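Lunch on a Tray: A Talk With the Owner of Zirine

She had been up since 4 in the morning and wanted it on the record that she was not complaining.

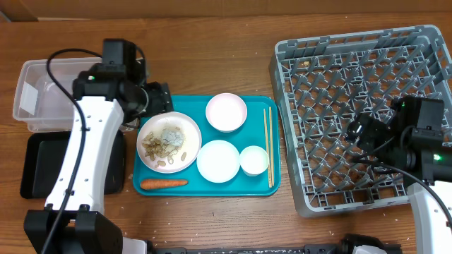 Zirine serves one thing, which is lunch on a tray, and serves it to 22 seats in a former shoe repair shop. The owner would like her name kept out of print. "My mother thinks I still work in insurance," she says. I couldn't tell whether she was kidding and she didn't help me.

The tray came before the menu. She bought 40 of them when Mekonnen, the restaurant supply place by the bus depot, was closing out its school line. "I figured I'd work out the food later. You can put anything on a tray and people think you had a plan."

Her plan, such as it is, has to do with dishes. She likes a plate, a bowl and something small on the side, and she likes the chopsticks off to the right, lying straight. Left-handed customers have written in. "I answered both of them," she says. "Politely."

Rice is her real subject. She can talk about it for a long time – I have the recording – and most of what she says concerns getting it off tables. A damp cloth smears it. A dry one sends it to the floor. She lets the grains harden and goes after them with a bench scraper, a method she describes as "patience, and then violence."

Carrots she serves whole when they're good and chopped when they aren't. Peanuts go on nearly everything in October, for reasons having to do with a supplier called Rarkov and an order she typed in too fast. We moved on.

The washing up is done by hand. A dishwasher was priced at $1,616, installed, and she kept the quote taped over the sink for a year. "It was very motivating. I'd look at it and wash another bowl."

Does she ever eat the lunch herself? She looked at the clock over the door.

"I have a sandwich," she said. "In the car."

Zirine is open until 2, or until the rice is gone.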